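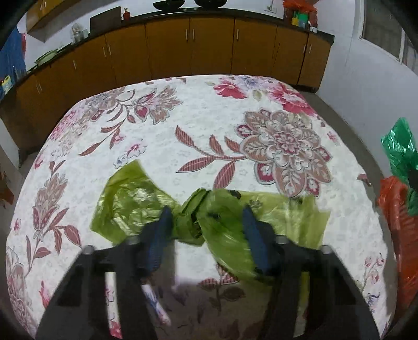

파르빈 곤달은 연두색 비닐봉지를 침대 위에서 묶거나 푸는 습관부터 고쳐야 한다고 말했다. 봉지 안에 무엇이 들었든 바닥이나 조리대에서 다루면 되고, 꽃무늬 누빔 침대보는 흰 바탕이라 얼룩이 한 번 지면 가리기 어렵다는 의견이었다.

콴사(Quansah) 레지던스 객실 정리 담당자 회의록

일자: 2021년 7월 10일
장소: 1층 린넨실 옆 회의 공간
참석: 움피니 독베(진행), 파르빈 곤달, 라밀 크루사도, 빅터 루게말리라
불참: 랑발 홀름그렌 (서면 의견 제출)
기록: 라밀 크루사도

안건
1. 비닐봉지 사용과 보관
2. 꽃무늬 침대보 관리
3. 주방 수납장 정리 기준
4. 퇴실 후 남은 물건 처리
5. 기타

1. 비닐봉지 사용과 보관

위에 적은 곤달의 발언으로 논의를 시작했다.

독베는 현재 객실에서 쓰는 봉지가 두 종류라고 설명했다. 연두색 얇은 봉지는 분류용이고 검은색 두꺼운 봉지는 일반 쓰레기용이다. 연두색 봉지는 반투명이어서 안에 든 것을 열지 않고도 어느 정도 알 수 있다. 문제는 얇아서 잘 구겨지고, 가운데를 꽉 묶으면 다시 풀 때 찢어진다는 점이다. 찢어진 봉지를 버리고 새로 꺼내는 일이 반복되어 지난 분기에 한 상자를 예정보다 일찍 다 썼다.

루게말리라는 묶지 말고 입구만 두 번 접어 두자고 제안했다. 곤달은 빨랫감은 그렇게 해도 되지만 양말이나 작은 수건은 수레에서 쏟아진다고 했다. 크루사도는 빈 봉지까지 매듭을 지어 보관하는 사람이 있고 그렇게 하는 편이 서랍에서 부피가 덜 나간다고 했다. 독베는 매듭을 지은 봉지는 꺼내 쓸 때마다 푸는 시간이 들고, 푸는 곳이 대개 침대 위라고 지적했다.

홀름그렌의 서면 의견: 빈 봉지는 길게 편 다음 세 번 접어 세워서 보관할 것. 매듭 보관은 반대. 본인 담당 층에서는 이미 이렇게 하고 있으며 불편이 없다고 적었다.

루게말리라는 접는 데도 시간이 든다고 했다. 곤달이 회의 자리에서 봉지 몇 장을 접어 보였고, 루게말리라는 그 정도면 해 볼 만하다고 답했다. 크루사도는 젖은 봉지를 접어 넣으면 냄새가 나므로 물기가 있는 것은 재보관하지 말자고 덧붙였다.

결정
- 빈 봉지는 접어서 세워 보관한다. 매듭을 지어 보관하지 않는다.
- 물기가 있거나 음식물이 묻은 봉지는 재사용하지 않는다.
- 내용물이 든 봉지는 느슨하게 한 번만 묶는다. 작은 물건이 든 경우에는 예외로 한다.
- 봉지를 펴고 묶는 작업은 조리대나 수레 위에서 한다.

2. 꽃무늬 침대보 관리

흰 바탕에 큰 꽃이 인쇄된 누빔 침대보는 원룸형 객실에만 쓰고 있다. 독베가 지난달 점검 결과를 읽었다. 전체 46장 가운데 4장이 재세탁 대상이었고, 2장은 누빔 실이 풀려 수선으로 보냈다. 나머지는 그대로 사용 중이다.

재세탁 대상의 얼룩은 대부분 침대보 가장자리 쪽에 있었다. 곤달은 정리하는 사람이 물건을 침대 끝에 잠깐 올려놓기 때문이라고 보았다. 크루사도는 손님이 앉는 자리도 같은 곳이라 어느 쪽인지 구분할 수 없다고 했다. 독베는 원인을 따지는 것은 그만두고 일하는 쪽에서 줄일 수 있는 것부터 줄이자고 정리했다.

세탁은 계속 클레두멕스(Cledumex)에 맡긴다. 루게말리라가 지난번 세탁물에서 붉은 꽃 부분이 조금 흐려진 것 같다고 했고, 곤달은 본인이 보기에는 차이가 없다고 했다. 의견이 맞지 않아 창고에 있는 미사용 침대보를 한 장 꺼내 나란히 놓고 비교하기로 했다. 비교는 낮에 창가에서 한다. 형광등 아래에서는 연보라색 꽃과 크림색 부분이 실제와 다르게 보인다는 지적이 있었다.

침대보를 까는 방향도 이야기했다. 지금은 층마다 다르다. 독베 담당 층은 가장 큰 꽃이 창 쪽으로 가게 깔고, 홀름그렌 담당 층은 주방 쪽으로 가게 깐다. 홀름그렌은 서면에서 어느 쪽이든 상관없으나 한쪽으로 통일해 달라고 했다. 곤달은 방향을 번갈아 바꾸면 닳는 자리가 고르게 된다고 했고, 루게말리라는 사진을 보고 예약한 손님이 무늬 위치까지 신경 쓰지는 않을 것이라고 했다. 크루사도는 번갈아 까는 방식은 누가 언제 바꿨는지 기록해야 해서 일이 늘어난다고 반대했다.

한동안 논의한 뒤 세탁소에서 돌아온 침대보는 세탁 표시가 발치 왼쪽에 오도록 깔기로 했다. 표시 위치가 침대보마다 같으므로 무늬도 저절로 맞는다. 누빔 면이 접힌 자국은 손바닥으로 쓸어 펴고, 다리미는 쓰지 않는다. 다리미를 대면 누빔이 눌려서 다시 살아나지 않은 일이 작년 11월에 있었다.

결정
- 침대 위에는 깨끗한 린넨 외에 아무것도 올려놓지 않는다.
- 볼펜, 칫솔 같은 길쭉한 물건도 침대 위에 두지 않고 수레 윗칸에 둔다.
- 세탁 표시는 발치 왼쪽.
- 색 비교는 루게말리라와 곤달이 함께 하고 결과를 독베에게 알린다.

3. 주방 수납장 정리 기준

원룸형 객실은 침대와 주방이 한 공간에 있어 수납장 문이 열려 있으면 방 전체가 어수선해 보인다. 독베가 이 점을 다시 한번 말했다.

주황빛이 도는 갈색 나무 문과 어두운 색 조리대는 교체 계획이 없다. 손잡이만 점검한다. 은색 세로 손잡이 가운데 흔들리는 것이 있다는 신고가 19호실에서 들어왔고, 크루사도가 확인한 결과 안쪽 나사가 풀려 있었다. 조여 두었으나 다시 풀릴 수 있으므로 드리메티(Drimetti)에 여분 나사를 주문한다.

손잡이에 손자국이 많이 남는다. 곤달은 젖은 천으로 닦으면 자국이 번지니 마른 천으로 한 번 더 닦아야 한다고 했다. 루게말리라는 문과 문 사이 틈에 먼지가 끼는데 천이 들어가지 않는다고 했다. 크루사도가 납작한 붓을 써 보겠다고 했다. 붓 구입 비용은 소모품 항목에 넣는다.

수납장 안의 배치는 다음과 같이 정했다. 싱크대 쪽부터 냄비와 팬, 그 옆에 접시와 그릇, 그다음에 컵, 맨 끝에 청소용품과 봉지를 둔다. 홀름그렌은 청소용품을 손님이 여는 수납장에 두는 것에 반대한다고 적어 보냈다. 독베는 손님이 직접 설거지하고 바닥을 닦는 장기 투숙 객실에는 필요하다고 답했다. 단기 객실은 홀름그렌의 의견대로 세제를 빼고 수세미와 봉지만 둔다.

세제는 클레르누라(Clernura) 제품을 계속 쓴다. 향이 강하다는 의견이 있었으나 교체 여부는 재고를 소진한 뒤 다시 논의한다.

결정
- 퇴실 정리의 마지막 순서로 수납장 문을 모두 닫고 손잡이를 닦는다.
- 조리대 위에는 주전자와 안내문만 둔다.
- 나사 주문은 크루사도가 한다.

4. 퇴실 후 남은 물건 처리

침대 위나 베개 밑에서 작은 물건이 자주 나온다. 지금까지는 발견한 사람이 수레에 실어 내려온 다음 저녁에 한꺼번에 적었다. 그러다 보니 어느 방에서 나온 것인지 헷갈리는 일이 생겼다. 루게말리라는 충전선 하나를 두고 손님 두 사람에게 전화를 했던 일을 이야기했다. 충전선은 아직 린넨실에 있다.

독베는 물건을 발견하면 그 자리에서 방 번호를 적자고 했다. 적는 방법에 대해 의견이 나뉘었다. 곤달은 봉지에 직접 쓰는 것이 빠르다고 했고, 크루사도는 연두색 봉지 표면이 미끄러워 글씨가 손에 묻어 지워진다고 했다. 종이표를 안에 넣으면 봉지가 반투명이라 밖에서도 대강 읽힌다는 의견이 나와 모두 동의했다.

음식은 보관하지 않는다. 뜯지 않은 음식이라도 같은 날 폐기한다. 약은 보관하고 바로 독베에게 알린다. 옷은 세탁하지 않은 상태 그대로 보관한다. 세탁해서 보냈다가 줄었다는 항의를 받은 적이 있다.

곤달은 봉지를 침대 위에 펼쳐 놓고 물건을 담는 일이 바로 여기서 생긴다고 다시 말했다. 침대에서 찾은 물건이니 침대에서 담게 된다는 것이다. 수레에 얕은 상자를 하나 달아 물건을 먼저 거기 넣고, 봉지에 담는 것은 문 앞에서 하기로 했다. 상자는 린넨실에 남는 것을 쓴다.

결정
- 발견 즉시 방 번호와 발견 위치를 종이표에 적는다.
- 얕은 상자를 수레마다 하나씩 단다. 담당은 루게말리라.
- 충전선은 다음 회의 때까지 연락이 없으면 폐기한다.

5. 기타

린넨실 선반의 맨 아래 칸이 바닥에 너무 가까워 침대보 끝이 쓸린다는 의견이 있었다. 맨 아래 칸은 비우고 봉지 상자를 넣는다. 침대보는 두 번째 칸부터 쌓는다.

크루사도는 침대보를 접는 방법도 통일하자고 했다. 무늬가 안으로 가게 접으면 먼지가 덜 타지만 꺼낼 때 민무늬 이불과 구별이 안 된다. 독베는 무늬를 안으로 접고 선반에 이름표를 붙이자고 했고, 이의가 없었다.

루게말리라가 수레 바퀴 소리를 언급했다. 이른 시간에 복도를 지나면 객실 안까지 들린다고 한다. 기름칠을 해 보고 나아지지 않으면 바퀴를 간다.

홀름그렌은 서면 끝에 복도 창고 열쇠를 누가 가지고 있는지 물었다. 회의 중에 곤달의 앞치마 주머니에서 나왔다. 열쇠는 린넨실 고리에 걸어 두었다.

다음 회의까지 할 일

독베: 변경된 정리 순서를 한 장으로 만들어 린넨실 문 안쪽에 붙인다. 홀름그렌에게 이 회의록을 전달한다.
곤달: 봉지 접는 방법을 각 층 담당에게 보여 준다. 침대보 색 비교.
크루사도: 드리메티에 나사 주문, 납작한 붓 구입, 선반 이름표 부착.
루게말리라: 수레에 상자 부착, 바퀴 기름칠, 침대보 색 비교.
홀름그렌: 담당 층의 침대보 방향을 새 기준에 맞춘다.

다음 회의 날짜는 클레두멕스의 수거 일정이 나온 뒤 독베가 알린다.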